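The Woman Who Plays the Gaps
Seija Kauppinen built a career on the kantele, then took most of the notes out

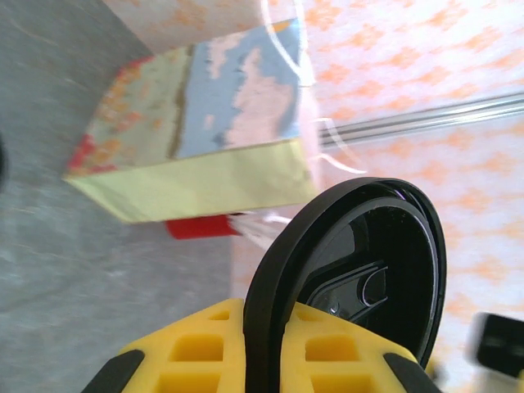 A round black lid held upright in a yellow gripper.

The first thing Seija Kauppinen does when she arrives at a concert hall is ask for the ventilation to be turned off. The second is to ask whether it has been turned off yet. She has canceled one show over an air conditioner and very nearly canceled another over a refrigerator, two rooms away, that belonged to the bar and was full of the bar's beer. The bar won. She played in B flat all evening, to match it.

Kauppinen plays the kantele, the Finnish zither that most people outside Finland meet for the first time in an airport gift shop. Hers is a concert instrument with thirty-nine strings, and on her new album, Plendard, there are tracks on which she touches four of them. One piece, "Flikthorpe," runs 13 minutes and contains 211 notes. I know this because she wrote the number at the top of the score, underlined, the way other people write down what they weigh.

"It was 617 at first," she says. "Terrible. Like a party."

We are in her kitchen, where she has put out rye bread, two kinds of cheese and a coffee pot that could serve a choir. She is a tall woman in a gray cardigan with a tuning key in the pocket, and she talks a good deal faster than she plays. People who know her only from the records tend to expect a sort of forest hermit. They get someone who does impressions of conductors and has firm views on parking.

She grew up over a shoe repair shop, the youngest of four, and took up the kantele because the accordion was already taken by a brother. The brother gave it up within the year. By then she was stuck with the strings, and by her teens she was winning folk competitions with the kind of playing that gets called dazzling. There are tapes. She would prefer there weren't. On one of them she gets through a polska at a speed that suggests a bus was waiting, and the crowd goes wild, and you can hear her laugh at the end.

The fast years lasted quite a while. She joined a folk-rock band called Nistent, which had two drummers and a smoke machine and toured wherever the ferries went. One summer they played 138 dates in a van with a sliding door that didn't slide. Kauppinen put a pickup on the kantele, then a distortion pedal on the pickup, and for a time was probably the loudest zither player in northern Europe. It isn't a crowded field, but she takes some pride in it.

What ended it was a ringing in her left ear. It came after a festival in July and stayed until the following spring, and the doctor told her to find something quieter to do. She went home, shut the windows and found that she couldn't play for more than a minute without the ringing joining in. So she left space for it. She would pluck a string, wait until it had sunk below the sound in her head, and pluck another.

"I thought, well, this is a duet now," she says. "Not a partner I would have picked."

When the ringing went, she kept the spaces. Her first solo album was made up almost entirely of them, and the reviews were split between those who found it profound and those who wanted to know whether their copy was faulty. A radio station played the opening track and its emergency backup music cut in halfway through, having decided that the station was off the air. She has a recording of this and thinks it is the best version.

Plendard is, by her standards, a riot. There is a string trio on three of the tracks. There is singing, of a kind: a low hum that she insists is accidental and that happens to be in perfect tune. The closing piece, "Ogundipe," even has a beat, tapped out with one knuckle on the body of the kantele, and it builds to something you might call a climax if you had been living on her other records for a week, as I had. By the end I was gripping the arm of the chair.

The trio took some breaking in. String players are trained from childhood to fill a bar, and Kauppinen kept handing them bars with nothing in them. The cellist began reading a paperback during his rests and got through most of it. She let him keep it on the stand for the recording, on the condition that he only turned pages on the loud notes. If you play track five on good headphones, you can hear chapter nine begin.

The touring plans are modest. She wants small rooms, wooden floors if possible, and no more than an hour of music, with a proper break in the middle for coffee. The first show is on 3 November 2018, in a former chapel she chose after standing in it alone for most of an afternoon. The heating there can be switched off completely. Audiences have been advised to bring a coat, although she would rather it wasn't nylon.

Before I go she offers to play me something, and tunes for a quarter of an hour, and then sits with her hands above the strings. A truck goes by. She waits for it. Somewhere upstairs a neighbor starts running a bath, and she puts her hands back in her lap and asks if I would like more cheese.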